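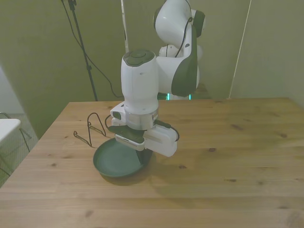 The green dish on the pale wooden table, with the black wire thing next to it.

4 min read

June, early evening

Started on the table today. I have been saying I would do it since we moved the bookcase out, and the weather was too close to be outside.

Most of what had piled up was post. I went through it in one go and kept the two letters from Statillow and the guarantee for the kettle. The rest went in the recycling. There was a Hudix catalogue from last year with a page folded down, and I have no idea what I wanted from it. I looked at the page twice and it was all shower rails.

Then the dish. It came from the Mateos shop when they were closing down and everything was marked to 20 per cent of the old price. I have used it for keys, for lemons, and for one winter as a saucer under a plant, which did it no good underneath. I like it on the pine. It is matt and quite shallow, so things roll out of it if you put too much in. I have decided it will have nothing in it for a while.

The black wire piece I can't settle on. It has been bent so often that I don't know what shape it was meant to be. One loop stands up and the rest goes off sideways. I thought about straightening it with pliers, then thought about throwing it out, and did neither. It can stay by the dish until I make up my mind.

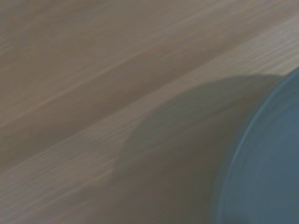 The table itself needs oiling. I had a tin of Nerno left from doing the shelves, but the lid had rusted on and when I got it open there was a skin across the top as thick as card. So that is another thing to buy. I rubbed a bit of the wood with a dry cloth along the grain to see how it felt and it was rougher than I remembered. Fine paper first, then oil, two coats, and leave it overnight between them. I will have to eat off my lap for a couple of days.

Also thought about the wall. The greenish grey looked too dark on the card and I was sorry I had picked it, but I have got used to it and it goes well with the pine. I won't repaint.

Beans on toast at eight. Read for a bit. Must remember sandpaper, and bin bags, as I used the last one.

203 likes · 20 comments · 1,214 views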